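Home | Current issue | Archive | For authors | Contact

3. Setting and methods

3.1 The households

The survey was carried out in Ludska, a market town with one covered hall and a weekly street market, and in the villages on its northern side. We wrote to 1,006 households taken from the local register and asked whether they would keep a record of the fresh fruit they bought, were given or picked themselves. More than 200 replied, and from these we chose 100 to give a fair spread of household size and distance from the market. The record ran through September, when local apples and plums are cheap and imported fruit is still on sale beside them.

Each household was given a ruled notebook. The person who did most of the shopping wrote down the kind of fruit, where it came from, what was paid, and what became of it: eaten raw, cooked, given away, fed to animals or thrown out. We did not ask for weights. In an earlier trial the people who were asked to weigh fruit soon stopped filling in the book, and those who were asked only for a short note carried on to the end.

3.2 Where fruit is kept

In 30 of the homes we also held a longer talk, usually at the kitchen or dining table. The talks dealt with storage, since earlier work on household waste has mostly looked at the fridge and has had less to say about fruit left out in the room. People drew a clear line between fruit "for the table" and fruit "for later" – the first was offered to visitors and the second stayed in a crate, cellar or cupboard.
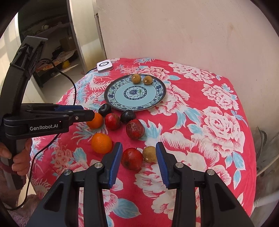

Figure 1a. Fruit on a patterned tablecloth, with a longan on the right.

Imported fruit was nearly always put with the first group, whatever its price. Older people often described it as something to be shared out, and several said they would not eat the last piece themselves. Plums and windfall apples were treated more freely. They were cooked in bulk, and losses were seldom written down unless a whole crate had spoiled.

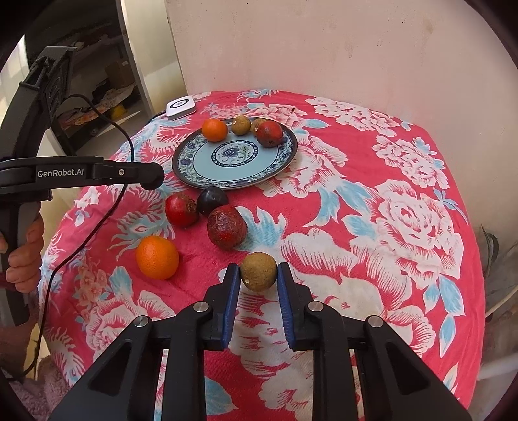

Figure 1b. A blue-and-white plate with a mandarin and other fruit along its rim.

3.3 Coding

Notebook entries were typed up and sorted by Zihan Xiong using the scheme set out in Dalsgaard's study of bread waste, with one change. We added a code for fruit passed to another household, as this was too common to be left under "other". Entries that could not be read were dropped.

Related articles
Plum drying and cellar use in the Vetov district
Bread, leftovers and the weekly shop
Street markets after the Protamus road closure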